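Right arm stops with a protective fault when reaching for small keys on a wall hook

Posted by narkov37
25 November 2019

Two-arm setup, one gripper per arm, moving keys between wall hooks and a folding table. The right arm trips a following-error fault on the approach to the hooks. It happened in 21 of 276 runs, always with the right arm and never on the table side. Joint speeds are well under the limit. Gripper firmware was updated in June.

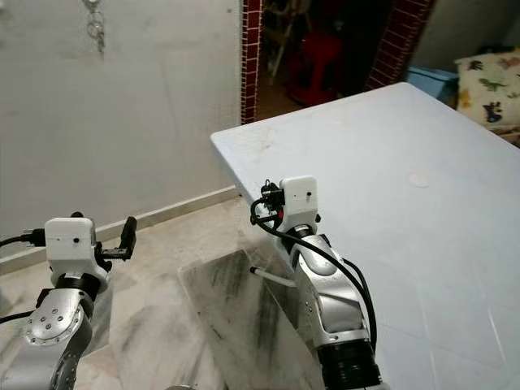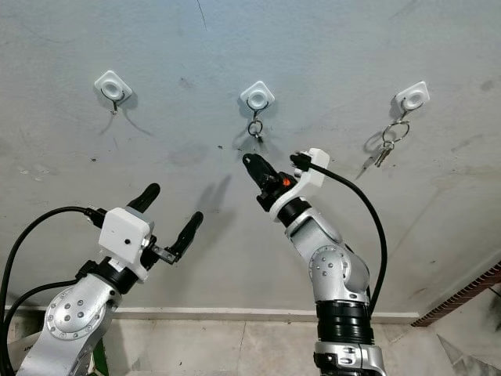
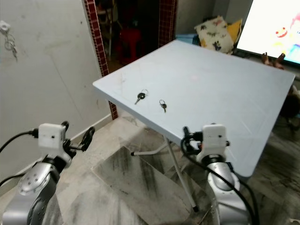

What I have tried

Lowered the approach speed by half - no change. Swapped the controller power supply - no change. The log shows error 686 on the wrist joint each time. After a reset the arm moves normally.

Merja Manninen
Check the cable before the drive. A gripper cable with too little slack loads the wrist at the end of its travel, and the controller reads that as a following error. Power down, lock out, and move the wrist by hand through the full approach. If it gets stiff near the hook pose, re-route with a longer loop and clamp it below the wrist. Also confirm the payload setting. Updates on our Gerkon units set it back to zero.

lukumay_bench
Had the same code, replaced the whole joint. Fixed it for me. Expensive though.

narkov37
Payload was zero. Corrected it and did 37 runs with one fault, so the cable is next. Stiffness is noticeable in the last part of the wrist travel.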